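# Lab tour, Fesau open day

The invitation promised "robots that pack your groceries." I have been to enough of these to know that the word "promised" does a lot of lifting, so I skipped the coffee and went straight to the back room to get a spot near the table.

Our guide was Morag Kerr. She was friendly and quick, and she spent 10 minutes on the company's history before anyone got to see an arm move. The system is called Limix. The job it was set that morning was fruit off a plate and into a plastic bag, which my nephew could do at age three.
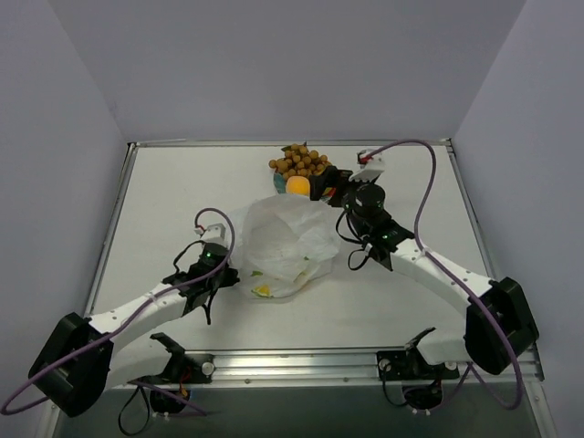
*Words and photo: Euan Ogilvie*

The first run stopped before a single piece of fruit was in the bag. The left arm froze, the right arm kept going for a moment, and then Miłosz Domański hit the stop button. He told us a cable had pulled at its connector during a wide swing and the controller had lost one of its motors. I asked how often that happens. "Less than it used to," he said, and I wrote that down word for word.

What bothers me is the delay. If one arm drops out, the other should stop with it, right away. Domański agreed that it should. He said the fix was "in testing" and had been since May. The purple cables run in big open loops from the grippers back along the links, and I asked whether anyone had thought of clipping them down. They had. The clips wore through the jacket, he said, so off they came.

The second run got going after a restart that took up to 30 minutes, depending on whether you count the part where Kerr took us to see the posters. It ended with the bag on the floor. The third we didn't get to see.

A visitor from Clullia, Polyxeni Gkikas, asked for the fault log. She was told it could be sent on request. I have requested it too, and will add it to this page if it comes.

Lunch was soup. The 5 o'clock talk on safety went ahead as planned, with no mention of the morning.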